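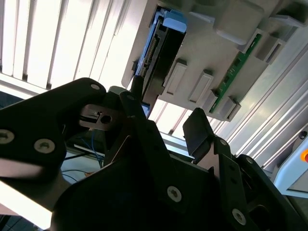
**Yolanda Mahmoud**, backups and returns desk, Trarkillow
Last changed 15 Nov 2020

Same questions every week so putting the answers in one place. If yours isn't in the list, email the desk, subject line "FAQ".

### Is my stuff backed up automatically?

Depends where you save it. Shared folder, yes, every night. Desktop, no. Downloads folder, no, never has been. Move it.

### How long do you keep deleted files?

30 days in the shared folder. After that it's gone from our side. There's a monthly copy as well but only for the accounts and contracts folders, don't count on it for anything else.

### I deleted something by accident. What now?

Stop saving things to that folder. Email us:

- file name, or as close as you can get
- which folder
- last time you remember opening it

"The budget one" is not a file name. We have a lot of budget ones.

Usually same day. Mondays slower.

### Can I keep my own copy on an external drive?

Yes for your own working files. No for anything with customer addresses in it. If you do keep one, unplug it when you're done. A drive that's plugged in all the time gets whatever the laptop gets, viruses included.

### Which drive should I buy?

We don't recommend brands. Get one at least twice the size of what you have now. Ask Birger Rønning before you buy if you want it expensed, he signs those, and he won't sign them after the fact.

### My old drive is clicking. Should I keep trying it?

No. Power it off. Don't put it in the freezer, don't open it, don't run the repair tool your cousin sent you. Every restart can make it worse. Bring it in and tell us what was on it and whether you have any other copy at all, even an old one.

### Can you get the files off a dead drive?

Sometimes. We try reading it here first, no charge to your department. If that doesn't work it goes out to Lekitz and they send a quote. Quote takes up to 8 working days. You decide after you see the price. Please talk to your manager before saying yes to it, we had two of these in April where no one had.

### How do I send a drive in from Bakke or Olura?

Antistatic bag if you have one, then bubble wrap, then a box with no room to rattle. Not an envelope!! Write your name and extension on a sticky label on the bag, not on the drive label itself, we need to read teh serial number. Put it in the internal mail, not regular post.

### Do you wipe old drives?

Yes. Fill in the wipe form, one line per drive. We hold them 21 days before wiping in case somebody remembers something. Somebody always does. After the wipe you get an email with the serial number, keep it if your team gets audited.

### I changed my mind, can I have it back before the wipe?

Yes, inside the 21 days. Reply to the email you got when it was logged in. Don't just come and take it off the shelf please.

### What about USB sticks and phones?

Sticks, yes, same form. Phones go to Birger, different process, he has the cables.

### How many versions of a file are kept?

Last 3. So if you saved over it four times today the one from this morning is probaly gone. Big edits, save as a new name first.

### Restore failed / file opens but it's garbage

Tell us which program and what the message says, word for word or a screenshot. Don't save it again. We'll go back one version and send you that to check.

### Is the cloud copy a backup?

Not really. Sync means if you delete it here it deletes there too. Handy for working from home, doesn't replace the nightly one.

### When are you open?

Mornings for drop off, afternoons by email. Closed weekends. Drop box by the stairs at Trarkillow any time, form goes IN the bag with the drive.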